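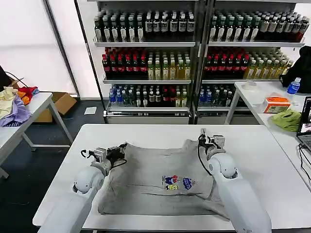

Folding cell 2: setup and upkeep

The folding cell at Sornlow has two arms, one white table and a bin of shirts that get folded over and over. Abdelghani Kamel looks after it. These notes go with the gallery and cover how the cell is set up at the start of a shift, what gets checked, and what has been replaced since February.

The arms are bolted to a shared base and reach over the table from the operator side. Each one carries a gripper on the wrist. Table height matters more than anything else on this cell. When the top was swapped for a new one, the grippers came down too hard on the surface and wore through a set of finger pads in 16 shifts. The legs have since been shimmed and marked with paint pen. If the marks don't line up, stop and level the table before powering the arms.

Starting up

Wipe the table with a dry cloth. Spray cleaner leaves a film, and thin fabric sticks to it.

Home the left arm first, then the right. Wait for the left one to stop before starting the right.

Open and close both grippers with nothing in them. They should travel at the same speed. A slow one usually has lint in the slide.

Lay out one plain T-shirt and run the two-corner pick. Both grippers should take the fabric near the shoulders and hold it while the neckline lifts. If one side lets go, clean the pads and try again before touching the grip force.

Cables

The gripper cables hang in a loop outside the arm. Leave enough slack for a full turn of the wrist, and no more than that. A long loop drags over the shirt and pulls the hem out of line. A short one works the connector loose, and then the gripper drops out in the middle of a fold. We lost most of a morning to that in February before Bouzid sent a connector with a locking collar. Both sides have it now.

Finger pads

Pads are changed every 2,000 cycles. The last set on the left gripper went to 2,826 and was slipping on anything smooth by the end. Use the soft gray pads from Tradis. The harder ones last longer but leave pinch marks on jersey. Press the new pad on, hold it for a minute, and leave it overnight if you can.

Log

Left wrist cover: replaced, old one cracked at a screw hole.
Right gripper slide: cleaned and greased.
Table shims: checked, no change.
Mendidov controller: fan filter washed, next wash in 7 weeks.

Write pad changes on the sheet inside the controller door, with the cycle count and your initials.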